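Wood grain

Wood grain is the arrangement, direction and appearance of the fibres in a piece of wood. The word is used loosely. A joiner may mean the direction in which the fibres run, while a furniture buyer usually means the pattern seen on the surface.

Formation

Most of the cells in a trunk lie lengthwise and carry water up from the roots. In cool climates a tree adds one layer of wood a year. The part laid down in spring is paler and softer than the part laid down from June onwards, and the contrast between the two produces the lines seen on a sawn board.

Types

Straight grain runs parallel to the length of the board. It is easy to plane and splits cleanly. Spiral grain twists around the trunk, and boards cut from it tend to warp. In interlocked grain the direction of the spiral reverses every few years, which gives a striped surface that tears easily under a plane. Wavy grain is valued for the backs of violins.

Straight-grained boards in pale colours are widely used for table tops, where long lines and soft streaks of darker tan are thought to suit a plain room.
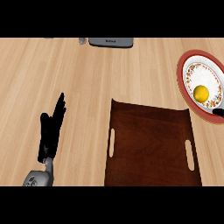
Effect of sawing

The same log can give very different patterns. Flat-sawn boards show arches and ovals. Quarter-sawn boards, cut so that the rings meet the face at a steep angle, show narrow parallel lines and move less with changes in humidity. They cost more, as the method wastes more of the log.

Collections

The Urkbridge timber collection holds 3571 labelled samples, of which 2487 are hardwoods. It was arranged by Maite Moya and Kadir Kozan, who sorted the drawers by grain type and then by species. A smaller set is kept at Uststead.

See also

Figure (wood)
Knot
Quarter sawing
Veneer

This page was last edited on 2 May 2025.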